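办公用品共享制度应当回归简明

近年来，不少机构在办公用品管理上投入了相当大的精力，成效却未必与投入相称。以米莱尔办事处为例，该处现行管理细则共11章、215条，从订书钉的领用到剪刀的归还均有规定。新入职人员往往需要数日才能通读，而真正影响日常工作的条款，不过8条左右的篇幅即可写清。

本文认为，制度的繁简应与物品的价值和风险相适应。低值易耗品宜采取开放取用、按季核销的方式；带刃、带电或需要校准的工具，则应指定保管人，并保留书面登记。将两类物品置于同一审批流程之下，既延误工作，也削弱了登记本身的严肃性。
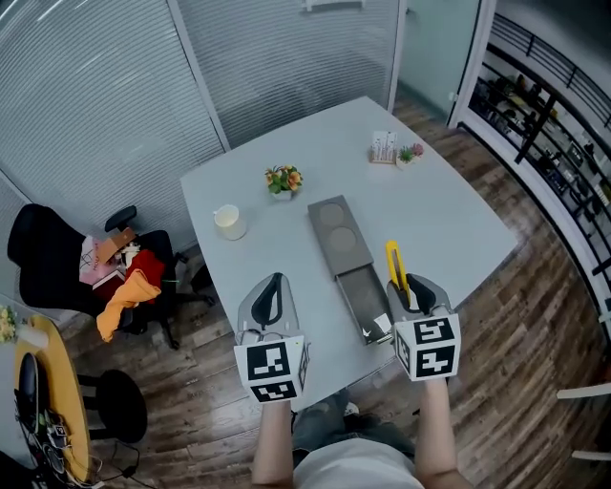
审批层级过多的另一后果，是责任的分散。一份申请经六人签字，出现差错时，各环节均可主张已履行程序。阿吉特·穆尔蒂在去年8月的内部讨论中提出，每类物品只设一名审批人，其姓名张贴于储物柜门。笔者赞同这一主张，并建议同时明确代理人，以免因休假造成停滞。

亦有意见认为，放宽领用将导致浪费。此种顾虑可以理解，但应以核销数据为依据加以检验。如某部门连续两季用量异常，由主管人员约谈即可，无须为此增设面向全体人员的限制。

制度修订还应设定期限。建议各部门在6个月内完成条款清理，凡无人能够说明用途的规定，一律先行中止，待下一次年度审议时再决定存废。

撰文：瓦尔迪斯·布特基耶内
2024年1月15日，星期一

联系我们 | 版权所有 © Jumgate | 返回顶部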